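斯科尔海姆老楼公共区域安全检查表(附逐项说明)
2024年8月

写在前面的几句话:这份表是给楼里的邻居们看的,也是给下一位接手检查的朋友用的。我们这栋楼1951年盖起来,住过一代又一代人,脾气不小,毛病也不少。表格本身很短,后面的说明是我一边走一边记下来的,难免啰嗦,还请大家泡杯茶慢慢看。

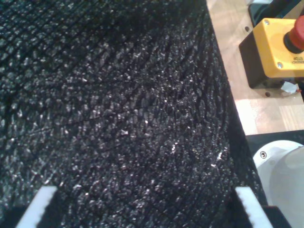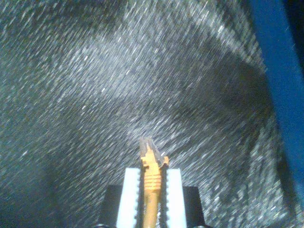
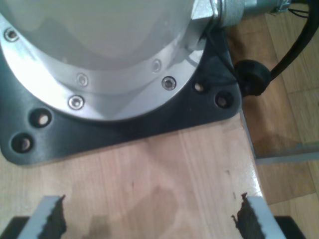

每一项的结果分三种:合格、需留意、需处理。“需留意”的意思是眼下还能用,但请路过的时候多看一眼。“需处理”的都已经报上去了,大家不用再重复打电话。

一、大门与门厅

1. 大门能否从里面不用钥匙打开
结果:合格
说明:我推了好几回,门都开得顺当。门底下有一点擦地的声音,夏天木头涨了,年年如此,入秋会好些。请大家千万别图省事用砖头抵着门,晚上风一吹,砖头一歪,门打过来的力气可不小。

2. 门厅地垫是否平整
结果:需处理
说明:靠信箱那一角卷起来了,我自己进门时都绊了一下。旧胶带已经没什么黏性,我先把垫子翻了个方向,把卷角压到墙边去。新垫子等格鲁莱尔五金铺到货,颜色可能跟原来的不太一样,先跟大家打个招呼,免得看见了觉得别扭。

3. 门厅照明
结果:合格
说明:灯都亮。开关面板有些发黄,擦过了,擦不白,就由它去吧。

二、楼梯

4. 扶手是否牢固
结果:需留意
说明:从下往上一路摇过去,大部分纹丝不动,唯独二楼转弯处那根立柱,用力扳的时候有轻微晃动。底下的螺丝已经拧紧,过些日子再来看看。家里有老人的,上下楼请尽量扶靠墙的那一侧,那边是后来加装的,结实得很。

5. 踏步边缘与防滑条
结果:需处理
说明:通往地下室的那一段,防滑条磨得差不多了,用鞋底蹭一蹭就知道,滑溜溜的。这一段平时走的人少,可偏偏走的时候手里总抱着东西,眼睛看不见脚下。新的防滑条贴之前要把台阶彻底洗净晾干,所以到时候地下室会关上半天,具体时间另外贴在信箱旁边。

6. 楼梯间有无堆放物品
结果:需处理
说明:这一条我年年写,今年还得写。三楼有一辆婴儿车、一箱空瓶子,还有一把缺了腿的椅子。我知道大家家里地方小,搬进搬出也累,我年轻时候也这样。可是楼梯间是着火时唯一的出路,烟一上来,什么都看不清,一箱瓶子就够拦住一家人。婴儿车可以放到后院的棚子里,棚子钥匙挂在门厅挂钩上,用完请挂回去。那把椅子要是没人认领,我就请收旧家具的带走了。

三、消防

7. 灭火器
结果:合格
说明:指针都在绿色区域,铅封完好,标签上的日期也没过。顶楼那一只的挂架有点高,个子小的邻居够着费劲,我打算请人往下挪一挪。借这个机会再说一遍:灭火器不是门挡,也不是挂雨伞的地方。

8. 烟雾报警器
结果:需处理
说明:公共区域共2只需要换电池,已经换上了新的,按了测试键,声音响亮得把四楼的狗都吵醒了,实在对不住。电池没问题,不过二楼那只外壳裂了一道缝,整只都要换,所以还是记作“需处理”。各家自己屋里的报警器请各自按一按。按之前最好先跟家里人说一声,尤其是正在午睡的。

9. 疏散路线图
结果:需留意
说明:图还在墙上,只是后门那条路线画的是改建以前的样子。新图已经请尼克乔拉印务在做,样稿我看过,字够大,不戴眼镜也能读。拿到以后贴在原来的位置。

四、地下室与洗衣间

10. 地面与排水
结果:需留意
说明:倒了一桶水试了试,流得下去,只是慢。地漏里掏出来一团线头和一枚纽扣,纽扣放在窗台上了,深蓝色四个眼的,丢了扣子的邻居去看看。洗完衣服麻烦顺手把滤网清一清,一分钟的事,能省下一笔请人通管道的钱。

11. 插座与电线
结果:合格
说明:插座没有松动,也没有发热或焦痕。洗衣机旁边原来有一个接线板,已经收走,洗衣机请直接插墙上。潮湿的地方用接线板,我心里总是不踏实。

12. 总阀门是否好找、好关
结果:合格
说明:水阀在进门左手边,我挂了一块牌子,写着“水”。燃气阀在它上面,牌子写着“气”。字写得不好看,意思是清楚的。两个阀门前面各留出一步的空地,请不要放东西。

五、后院与外墙

13. 院子里的小路
结果:需留意
说明:梨树根把一块石板拱起来了,边缘高出一截。我在上面涂了一道白漆,白天看得见,晚上还是要小心。这棵树我舍不得锯,住得久的邻居大概也舍不得,先想想有没有办法把石板重新铺一铺,绕开树根走。

14. 外墙与屋檐
结果:合格
说明:从院子里抬头看,没发现松动的瓦片和新的裂缝。檐沟里长了几棵草,等落叶之前一起清。爬梯子的活请交给有保险的师傅,谁也别逞强。

15. 院灯与后门锁
结果:需处理
说明:院灯天黑了要过一会儿才亮,多半是感应器蒙了灰。后门锁芯发涩,滴了油好一些,但钥匙还是要转两下才到位。锁芯已经向星港锁具订了,维修单号1091,问进度的时候报这个号就行。换锁以后每户会领到新钥匙,旧钥匙请交回来。

补充几句

这回走下来,前前后后花了一整个上午,中间还被一楼的邻居请去喝了碗绿豆汤,谢谢。往年检查都是一个人闷头走完,今年路上碰见不少人,顺口就把几处毛病告诉了我,比如后门锁,我自己是从来不走后门的,还真不知道。以后发现什么不对劲的地方,不必等到检查,写张纸条塞进门厅的意见盒就好,字潦草一点也没关系,写清楚是哪一层、哪个位置。

意见盒的小锁密码改成了2106,只供下一位接手的人开盒用。其他邻居知道了也不要紧,里面除了纸条什么都没有。

需处理的项目修好一项,我就在门厅那份表上划掉一项,旁边用铅笔写上日期。铅笔用绳子拴在表旁边,请别带走。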